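오래된 벽돌집을 헐지 말고 고쳐 쓰게 하자

2018년 1월 22일

지난 5월 우리 동네 시장 뒤편의 벽돌 건물 한 채가 헐렸다. 1층은 철물점, 2층은 살림집이던 건물이다. 그 자리에는 지금 주차면 7개가 있다. 낮에는 절반쯤 비어 있다.

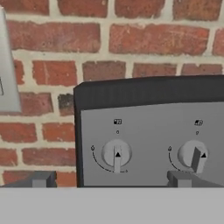
나는 이 철거가 잘못이었다고 생각한다. 건물이 특별히 아름다웠다는 말은 아니다. 문화재로 지정될 만한 집도 아니었고 유명한 사람이 살지도 않았다. 다만 고쳐서 더 쓸 수 있는 집이었다. 구청의 안전 점검에서도 보수 후 사용이 가능하다는 의견이 나왔다. 소유주는 그 의견서를 받고도 철거를 택했다. 계산을 해 보면 그럴 만하다. 철거비는 일부 지원이 나오는데 수선비는 거의 나오지 않는다.

문제는 여기에 있다. 낡은 집을 허무는 데 쓰는 돈과 고치는 데 쓰는 돈을 행정이 전혀 다르게 취급한다. 철거는 정비 사업에 들어가고 예산 항목이 따로 있다. 수선은 집주인 개인의 일로 본다. 줄눈이 삭고 지붕에서 물이 새는 집을 가진 노인이 은행에 가면 담보 가치가 낮다는 대답을 듣는다. 결국 집을 비워 두고, 몇 해 지나면 빈집이라는 이유로 철거 대상이 된다.

체코에서 건축을 공부하고 서울에서 일하는 나탈리아 신델라르쇼바가 아니라 본인이 쓰는 대로 적자면 나탈리아 신델라르시(Natália Šindelář) 씨와 이 문제로 이야기한 적이 있다. 그는 한국의 벽돌집이 생각보다 튼튼한데 창호와 배관 때문에 버려지는 경우가 많다고 했다. 벽은 남겨 두고 안쪽만 손봐도 되는 집이 골목마다 있다는 것이다. 내가 본 집들도 대체로 그랬다.

반론도 안다. 벽돌집은 겨울에 춥고 지진에 약하다. 맞는 말이다. 단열 공사를 하지 않은 조적조 주택은 난방비가 많이 들고, 포항 지진 때 외벽이 떨어진 건물도 있었다. 그래서 보강이 필요하고, 보강에 공적 지원이 필요하다. 약하니 모두 헐자는 주장은 그 집에 사는 사람이 어디로 가는지를 빼놓고 있다. 우리 골목에서 나간 세입자 가운데 같은 동네에 다시 방을 얻은 사람은 드물다.

구청에 바라는 것은 세 가지다. 첫째, 철거 지원금과 수선 지원금을 같은 창구에서 안내할 것. 둘째, 수선 가능 판정을 받은 집에는 가구당 2000만 원까지 저리로 빌려주고 10년에 나누어 갚게 할 것. 셋째, 철거 신고가 들어오면 이웃이 알 수 있게 미리 공고할 것. 새로운 법이 없어도 조례로 할 수 있는 일이라고 본다.

주차장 옆 골목에도 비슷한 시기에 지은 벽돌집이 남아 있다. 그중 한 채는 작년 가을부터 비어 있고 대문에 연락처만 붙어 있다.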